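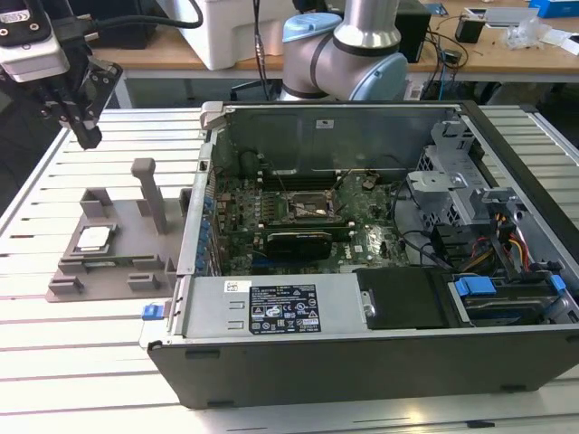 The hardest part of putting a processor in a computer is the last quarter inch. The chip has to go down flat, turned the right way, with nothing pushing it sideways. Most people who have built a PC remember holding their breath while they did it. Teaching a robot arm to do the same thing takes a great many tries, and at Fokumura each of those tries is recorded and kept.

Fokumura is a small company that collects examples for learning systems. It does not build robots and it does not write the software that will one day run them. Its product is a set of recordings: what the arm did, what the cameras saw, and whether the attempt ended the way it was supposed to. Customers use the recordings to train a model, which then tries to do the job by itself.

The current job is called Adjei. It covers desktop computer assembly and repair, limited for now to the parts that sit on or near the motherboard. The customer, an electronics refurbisher named Deltton, takes in used office machines by the pallet and wants to automate some of the work of getting them running again. Most of that work is dull. A person opens the case, checks a few parts, swaps what is bad and closes it up.

The plan calls for 655 finished recordings. By the end of December the team had 388 that passed review.

A recording starts with a person driving the arm. The operator moves a hand controller and the arm follows. There is a short delay, small enough that new operators stop noticing it after the first day. What they keep noticing is that they can't feel anything. When a person seats a chip by hand, the fingers report that it has dropped into place. An operator has to get the same news by looking. 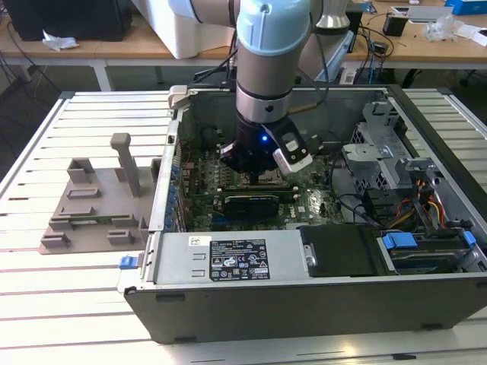
The gripper over the CPU socket. The fixture for parts stands to the left of the case.

For that reason the early recordings were slow. Operators would stop above the socket, move a little, stop again and back out. Those pauses turned out to be a problem. A model trained on them learned to hesitate in the same places, even when there was nothing to wait for. The team now asks operators to pause only when they need to look, and to start over if they lose track of where they are.

Failed attempts are not all thrown away. If the arm comes down off center and the operator corrects it, the recording is marked as a recovery and goes in with the rest. A model that has only seen clean work has no idea what to do when it is a little bit wrong, and it will be a little bit wrong most of the time. So far 47 of the accepted recordings are recoveries. Deltton has asked for more.

Attempts that end with a damaged part are stored separately. Socket pins bend easily, and a bent pin usually means a new board. The team buys old boards in lots for this purpose and went through 46 of them during the practice weeks, before a single recording counted toward the total.

The fixture next to the computer got more attention than anyone expected. It is a 3D-printed plate with raised blocks and slots, and it gives loose parts a known place to sit. The first version held a chip so snugly that the gripper couldn't lift it cleanly. The second let it slide. The one in use now is the sixth, and the files for it are shared with Fuvine, a workshop across town that runs the same tasks on a matching arm.

Having two sites is on purpose. A model that learns from one bench tends to learn the bench. It picks up the color of the table and the way the light falls, and it does worse when either one changes. Fuvine has different windows and a darker floor. Operators at both places are also told to shift the computer a few inches between sessions and to leave the background alone. If there are cables on the desk behind the arm, they stay there.

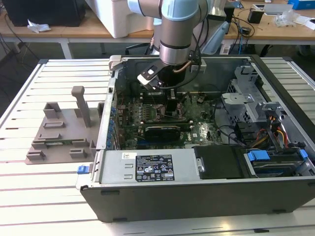
Working above the CPU cooler. Drive bays and power cables fill the right side of the case.

The cooler is a separate set of tasks. It is bigger than the chip and easier to see, but it blocks the view of whatever is under it, and there are other parts close by to bump into. Operators approach from straight above when they can. The wrist camera helps until the last moment, when the cooler fills most of the picture. After that they rely on a second camera fixed to the side of the bench.

Review takes nearly as long as recording. Every attempt is watched from start to finish by someone who did not drive it. The reviewer marks the start and end of each step, writes one plain sentence saying what was done, and decides whether it passes. Two reviewers who disagree send it to a third.

Deltton plans its first trial with a trained model in the spring, on chips only. The cooler recordings will come later – the set is still too small to train on. Until then the arm has an operator for two shifts a day, the first beginning at 7:30 in the morning, and the bench is rarely free.

14 comments
Shared 92 times

Related
What happens to an office computer after the lease ends
Six versions of a plastic plate: notes on fixture design
Why repair shops still sort screws by hand
Learning to drive an arm you can't feel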